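Closet week, part 1. The bedroom closet is the smallest one in the apartment and I have put it off since April. Posting as I go so I finish it this time.

Rules I set for myself. Everything comes out. Nothing goes back on the rod until it has a hanger that matches the others. Anything without a spot by tonight goes in the donate bag.

The rod is from Brerkomex, the extending kind. It came with the apartment and it sags in the middle when the coats are on it. I moved the coats to the hall hooks first, before touching anything else. It straightened out most of the way.

Hangers next. I had four kinds in there — wire ones from the dry cleaner, two padded ones I never liked, a few wood ones, and the white plastic ones. The plastic ones won. They are thin, they have notches for straps, and they cost next to nothing.

A few people asked where the plastic ones are from. I got mine at Joma, the one out by the bus depot. They sell them in packs of 10 next to the laundry stuff. The clear ones on the same shelf are more brittle, skip those.

The wire ones go back to Enriquez Cleaners. They take them if you tie them in a bundle. Ask at the counter first, I have heard the other location won't.

Going through shirts took most of the morning. If the collar was worn through, rag bag. If I had not worn it in a year, donate. I kept one that fails both tests because I paint in it.

Somebody asked about pants. I fold them over the lower bar and push them toward the left end of the rod. Clip hangers leave marks on the waistband and I stopped using them a while back.

Now the shelf. It is one board above the rod and it was holding sweaters in a pile that fell over every time I pulled one out. I took them all down and wiped the board. There was a lot of dust at the back.

I want woven boxes up there. Clear bins would show me what is inside, but I look at this closet from the bed every day and I would like it to be plain. Dark brown goes with the floor.

Measure your shelf before you buy boxes. I did not, the first time, and the ones I got stuck out past the front and the door would not close. Those are under the bed now with shoes in them.

Same goes for depth on the rod side. A hanger needs more room front to back than you think once it has a jacket on it. If the sleeves brush the door, the rod is too far forward.

Did the sorting on the white table so I was not bending over the bed all day. My back notices the difference.

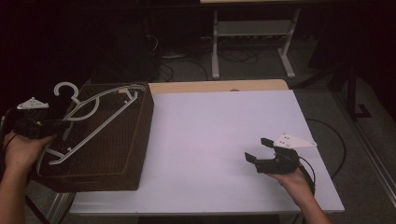 Spare hangers were the last thing I had to decide on. I used to leave the empty ones on the rod between the shirts and they tangled every time I slid anything over. Now they get stacked flat, all hooks facing the same way, and kept on the shelf at the right end.

How many spares to keep — I would say a handful. Guests use them, and I use a couple for drying shirts in the bathroom. Past that they are taking up room.

Labels, since it came up in the replies. I tie a paper tag on the handle or tuck a card inside the lid. Stick-on labels don't hold on a woven surface, I tried two kinds and both were on the floor by the next day.

Cedar blocks are from Drirkard, the hardware store, in the aisle with the mothballs. One per box of wool. When they stop smelling like anything, rub them with sandpaper and put them back.

Donate bag is full and by the front door. The drop-off closes at 1815 so I am going before dinner, otherwise it will sit there for a month like the last one did.

Back from the drop-off. Rod is half empty and I can see the back wall of the closet. Sweaters still need folding and the scarves are in a heap on the chair.

Hall closet is part 2. It has the vacuum and the coats and all the paper bags, so that one will take longer.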